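Can a machine do chores around the house yet? I get asked this a lot, so a short thread on where things stand. 1/

Folding shirts gets all the attention. The stuff that comes up in a real living room is smaller: pick up the remote, turn it over, hand it to somebody. Two arms, one small object. 2/

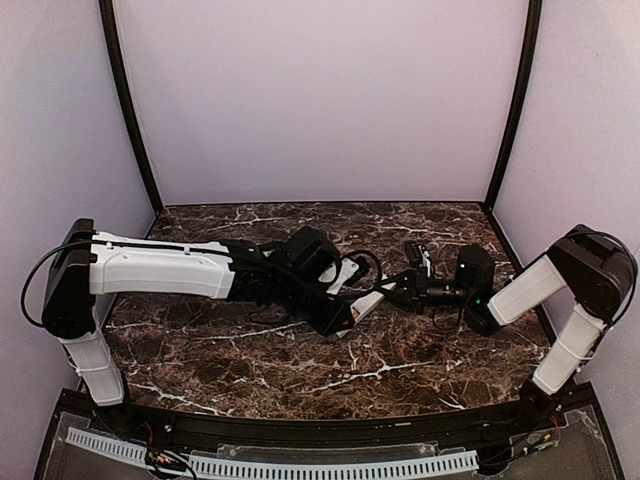 Passing something from one hand to the other is harder than picking it up. Both grippers have to agree on where the thing is, and one has to let go at the right moment. A kid does it without looking. 3/

Shop floors have it easier. At Hedport the parts show up in the same spot, facing the same way, all shift long. Your couch doesn't work like that - the remote is under a blanket, or upside down. 4/

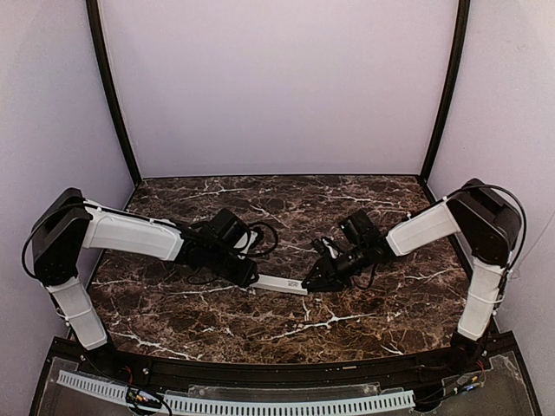
Onyekachi Briggs replied that speed is beside the point: "If it takes 2 minutes and I'm not the one doing it, fine. I'd just want it to work 23 times out of 23." 5/

Fair. I'd still say reliability is the part we don't have. Long, thin, smooth things are a good test, and so is anything lying flat on a hard, shiny surface. 6/

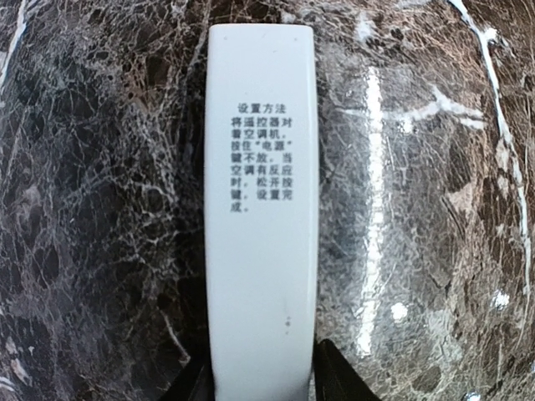
Air conditioner remote, face down, setup instructions on the back.

So my answer for now: single steps, yes, with someone nearby. A whole chore start to finish, no. I'll ask again next October. 7/7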